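The arm has a name, Geraghty, and a bad habit of reaching for things that aren't there. Valtteri Salminen, who has spent the better part of two winters on it, considers this a sign of ambition. The other members of the Brernatau workshop consider it a sign that somebody should stay near the power switch.

Salminen repairs commercial ovens for a living. He started the arm in February, after paying $190 for a box of used servo motors described by the seller as "mostly matched." They weren't. He kept the good ones, sold the rest to a man building a drawbridge for his cats, and began sketching a hand.

The first hand had two fingers and could pick up a tennis ball, provided the ball was cooperative. The second had more fingers and a worse temper. Its tendons were fishing line, which stretched, so each evening's careful calibration had wandered off by breakfast. He switched to rigid linkages and lost a month to a wrist joint that squealed like a gate. 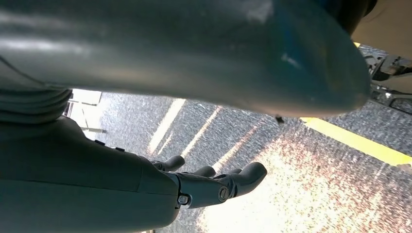
Why build a hand with fingers when a simple clamp would grab most things?

A clamp is cheaper and easier to control, but fingers can adjust to odd shapes, and Salminen wanted something that could handle a doorknob as well as a soup can.

He will also admit, after coffee, that clamps bored him.

The software is a program of his own called Pendier, now on version 91. He numbers every save, including the ones made in anger. Version 64 is remembered fondly at Brernatau for waving at people. Version 65 stopped the waving and most other things.

Money has been the quieter problem. The running total is $464 beyond the motors, kept in pencil on the back of an oven manual, and it leaves out the bearings – those, he says, were a birthday present to himself. A small parts shop, Cleritent, lets him buy screws by the handful and has stopped asking what they're for.

The next job is the thumb. It closes a beat after everything else, like a guest who missed the start of the toast. Salminen thinks the fault is in the timing code. His benchmate thinks it's the motor, and has put a sandwich on it.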